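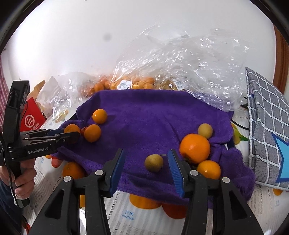 Petit fruit brun-jaune sur tissu violet.

Ticket : bande-annonce bloquée à l'étape « Aperçu presse »
Projet : Plondthorpe (long métrage)
Outil : Skavell, espace de diffusion
Ouvert par : service promotion, Dufour Distribution
Priorité : haute
État : résolu

Problème signalé
La deuxième bande-annonce de Plondthorpe a été déposée en février dans l'espace presse. Le fichier est accepté, la barre va jusqu'au bout, puis la page de l'aperçu reste noire. Le son passe. Les affiches et les photos du costume principal, déposées le même matin, s'affichent normalement. Les journalistes qui ont reçu le lien voient la même chose que nous.

Essais faits avant l'ouverture du ticket
— Lecture du fichier en local : image et son corrects.
— Autre navigateur : écran noir.
— Nouveau dépôt sous un nom plus court : écran noir.
— Dépôt de la première bande-annonce, celle de l'automne : lecture normale.

Réponse du support, 9 h 40
Merci pour ces éléments. Pouvez-vous nous indiquer le logiciel utilisé pour l'export et nous dire si le filigrane presse est activé ? Joignez aussi le journal de dépôt (menu Historique, puis Exporter).

Réponse du demandeur, 10 h 15
L'export vient de Kidano, le prestataire d'étalonnage. Le filigrane est activé, c'est obligatoire pour ce titre jusqu'à la mise en ligne publique. Journal joint. Il indique « conversion terminée, 100 % », sans erreur.

Réponse du support, 11 h 05
Le journal confirme que la conversion va au bout. En revanche, le fichier de Kidano contient deux pistes vidéo : le montage et une piste vide, sans doute laissée par le modèle d'export. Skavell applique le filigrane à la première piste trouvée, et c'est la piste vide qui est lue. La bande-annonce de l'automne n'en contenait qu'une.

À faire :
1. Demander à Kidano un export à piste unique.
2. Supprimer l'ancien dépôt avant d'envoyer le nouveau.
3. Attendre 15 minutes, le temps que le cache se vide.
4. Tester le lien dans une fenêtre privée.

Réponse du demandeur, 14 h 30
Nouvel export reçu et déposé. L'image s'affiche, filigrane compris. Une question reste ouverte : l'ancien lien est parti à presque 2000 contacts. Faut-il en renvoyer un autre ?

Réponse du support, 14 h 50
Oui, la suppression du dépôt a désactivé l'ancien lien. Une redirection peut être ajoutée depuis l'onglet Partage, champ « Lien remplacé par ». Elle prend effet tout de suite.

Réponse du demandeur, 15 h 20
Redirection en place, testée depuis deux comptes presse. Le ticket peut être fermé.

Note interne
Ajouter à la fiche d'aide la vérification du nombre de pistes. Demande transmise à l'équipe technique pour afficher un avertissement au dépôt.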